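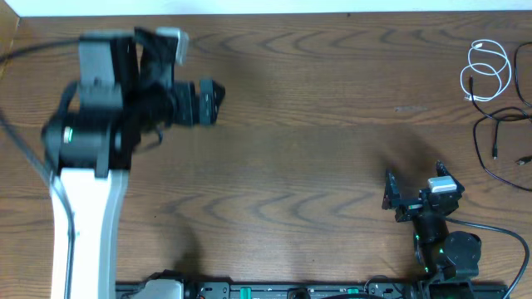

Reading time: 11 minutes, longer if you do the exercises

Robot Software II, Handout 7: Latency, timestamps and other people's clocks

Handed out 21 Jan 2025. Bring it to the lab.

Last week's controller was perfect, on the whiteboard. This week it meets a table with two arms on it, a large white one and a small black one, and everything you assumed about "now" stops being true.

1. There are several nows

Your control loop reads joint positions, reads a camera image, computes a command and sends it. You wrote that in four lines and it looks like one moment. The joint reading is a few milliseconds old. The image is a good deal older, having been exposed, compressed, sent down a cable and unpacked by a driver whose author had other things on his mind. The command won't take effect until later still.

In the Drivcombe logs we use for the exercises, the delay from exposure to callback is some 72 ms. A gripper moving at half a meter per second covers 36 mm in that time. If your planner thinks the fingertips are where the picture says they are, it's planning for a robot that has left.

2. Stamp at the source

Put the timestamp on the data as close to the sensor as the driver allows. Stamping in the callback is easy and measures mostly how busy your computer was. If the driver gives you no capture time, subtract a measured delay and write down where the number came from. "It worked in July" isn't a source.

Then interpolate the joint positions to the image time. Don't grab the latest joint message and hope. The Heitmann logger keeps a short buffer for this, and the lookup is one function call, so there's little to be gained by writing your own. Several of you will anyway.

3. Wrist cameras

A camera on the wrist moves with the arm, so a timing error becomes a pose error for every object it sees, including the ones that haven't moved. Motion also smears the image, and shiny tabletops add glare, which edge detectors treat with great respect.

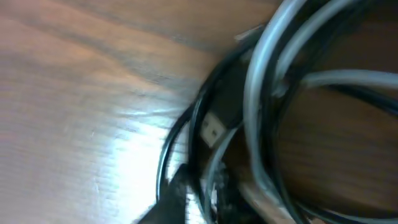 Fig. 2. Wrist view: coiled cables, a USB-A plug and a bright patch of glare.

Cables are a nasty perception target. The loops cross over and under each other, and a depth-based segmenter will happily report one large object or a dozen small ones, depending on its mood. For planning in this course, treat a tangle as a single keep-out region and inflate it by a margin that covers your pose error. You now know how to estimate that error. Use the speed of the wrist, not the speed you asked for.

4. Exercises

a) Load the Distitz recording (2110 images, joint states included). Plot the time between consecutive images. Explain the gaps without using the word "random."

b) Shift the image timestamps by 72 ms in each direction and reproject the corners of the table. Which shift hurts more, and during which motions?

c) Modify the Astham planner so that it refuses any image older than a limit you choose. Defend the limit in two sentences. Then say what the arm should do while it waits. "Continue" needs more defending than "stop."

Hand in plots with labeled axes. Milliseconds and seconds look very much alike when nothing is written under them, and the arm will take your word for it.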